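Chapter 4
Setting Up the Work Cell

By the end of Chapter 3 you had a bare arm, a controller and a power supply on the bench, and the arm could be jogged one joint at a time. This chapter gives the arm a place to stand and something to reach for. You will choose a mounting position, lay out a table within reach, and test the layout in simulation before you drill any holes.

The build follows the cell that Johanna Eder and Karim Bensaid put together in the Skukport shared workshop. They had the use of one corner from February on, with the condition that everything could be moved against the wall in the evening. Your own space will differ, but the order of the work stays the same.

4.1 Floor or table?

A small arm can be clamped to the edge of a table or fixed to a plate on the floor. Clamping is quick and saves floor space. It also passes every start and stop into the tabletop, and a light table will shake. Floor mounting leaves the table free and keeps the two apart. The drawback is reach: part of the arm's length is used up getting to the height of the tabletop.

Eder and Bensaid first planned on a clamp. They changed to a floor mount after modeling both versions, and the rest of this chapter uses that layout. 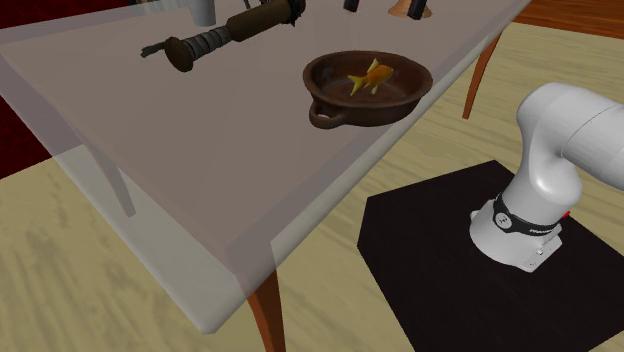 Figure 4.1 Simulated cell with the arm mounted on the floor beside the table. The pan with the fish in it is the object nearest the arm.

Put the first target object close to the arm and leave the others farther back. A near target lets you check the grasp with the elbow well bent, where the arm has room to correct. Objects along the far side of the table come later, in Section 4.5, when we look at what happens as the arm straightens.

4.2 Measuring the space

Measure before you model. You need the height of the tabletop, the distance from the center of the base to the nearest table edge, and the position of each table leg. Legs are easy to forget. In the first Skukport model they were left out, and the planner found a path for the elbow straight through one of them.

Write the measurements in millimeters and use the center of the base as the origin. If the base is turned 90 degrees from the table edge, record that too. Essam Benmoussa, who checked the Skukport drawings, found a table that had been entered 200 mm too far away; two people had measured from different sides of the mounting plate.

Exercise 4.1 Draw your own cell from above, to scale. Mark the origin, the table legs and the first target.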